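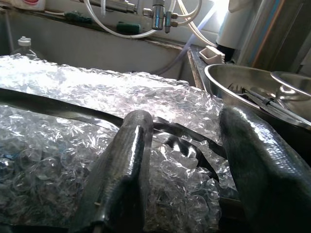

*Bubble wrap, up close.*

I gave Talletti 3 episodes. That was the deal. A hockey anime about a goalie who's scared of the puck – come on. I finished the whole season in 2 nights and now I have opinions.

Mostly this one: sports anime needs to stop skipping practice. Everybody does it. One montage, some sweat, a sunset, and suddenly our kid can do the impossible shot. Talletti doesn't. Episode four is 30 minutes of Jadside's third line doing the same drill badly. No rival shows up. No flashback. Just skates, and a coach who's losing his voice. Best episode of the season and the one everyone online says to skip. Wrong!

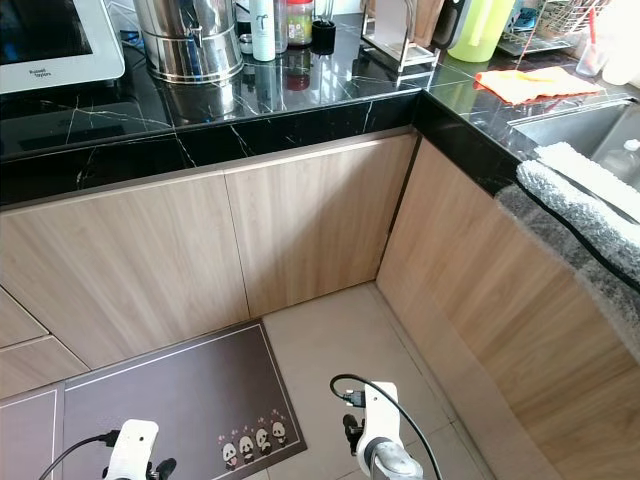
Because when the Mestell game finally comes you know exactly what that drill cost them. You see the pass and your stomach drops a little, becuase you watched it fail over and over. No speech needed.

Vilho Kiiskinen, who I normally agree with, wrote that the show is "slow on purpose and proud of it." Sure. So is hockey practice. I played until I was too old for the junior team and I'd guess 90 percent of what I remember is drills. Not goals. I didnt score many anyway.

My one real gripe – the Karppinen subplot. Secret brother, really? It eats up half the finale and the brother can't even skate. Cut it and give the time back to the goalie.

Season two is supposed to land in October. More drills please. Fewer brothers.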